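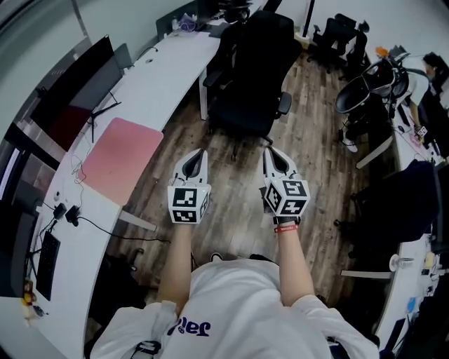

Finn wants the candle work pulled out of chapter four and given its own pages. His remark at the bench was that a reader who has bought a book on astral work will skip anything with wax in it, and that he skipped it himself the first time he got hold of the Pisharody manual. I said I'd think about it. Notes below while I still have them in my head.

27th December

Working on the home ritual workbook, second draft, bench tests of the short rites. The rule is still that every rite we print has to be done by one of us, from the typed sheet only, before it goes to layout.

Rite 2, the threshold blessing. Done twice from the sheet. Step three says "turn to the east" and step five says "face the door again," but nowhere before step five does it say to face the door. Fixed: step one now reads "Stand facing the door." Also took out the second bell. The sheet never says to put a bell on the list of tools, and one ring does the job.

Rite 3, the rest charm. Sachet is mugwort, lavender and a pinch of salt, tied with blue thread. The Lornov mugwort is cut very fine and comes through the muslin. Tried a double layer, which held. The sheet should say double layer or a closer weave. Smell is fine the first night. I slept as I normally do and wrote down one dream (a ferry, my aunt's coat). Finn wrote down none. We don't claim anything for this one in the text beyond "said to encourage," and I'd like to keep it that way.

Rite 4, the candle. Finn's version has the candle dressed from the middle out to both ends. The Pisharody version goes from the wick down for drawing in and from the base up for sending away. I prefer the second since it gives the reader something to decide, but the paragraph explaining it is longer than the rite. Left both in the draft with a line between them. Needs a decision.

Oil for this: the Drustik blend again. It stays tacky on the fingers and picks up grit from the herb tray, so dress the candle before opening any jars. Added that to the sheet. Beginners should be told to use three drops and stop there. I used more and the candle slid straight out of the holder.

Fire note goes at the top of the page, in the same size type as everything else. Heatproof dish, nothing hanging above it, put it out before leaving the room. The old draft said to let the candle burn down overnight. Struck out in both places. I also found it in the appendix, so there may be a third.

Timing. The sheet promised a rite of ten minutes. Mine took 30 with the laying out and clearing up. I would sooner print the longer time and have people finish early. Finn thinks it will put them off. Open.

Incense. The Riltivix cones smoke heavily at the start and set off a cough, so I moved them next to the window. Loose resin on charcoal was better but fussier, and I don't think it belongs in a book that says simple on the cover. Cones or nothing, then, and a line saying the rite can be done without any.

Wording of the closing. Three readers from the April tryout stumbled on "hence" and one read "thee" as "the." Changed to plain English throughout:

"The work is done. I thank what came and I let it go. The room is only a room."

Finn likes it apart from the last sentence. I like the last sentence.

Length. Layout has given us 2000 words for the chapter. With the candle rite in, and both versions of the dressing, we're over. With the candle rite out we're at 1668, which leaves room for the moon table and a proper page on keeping a journal. That's the best case I can make for Finn's idea, and it's a better one than his. Still not sure where the candle pages would go if they move. After the protection chapter, maybe, but that chapter already assumes you know how to dress a candle.

To do:
Retype rites 2 and 3 clean.
Look for any other "overnight" in the files.
Ask Finn for the source of the middle-out method. He says he read it somewhere.
More muslin, blue thread.
Moon table: check the dates again, column two is off by a day from the first row down.
Wipe the herb tray before the next test.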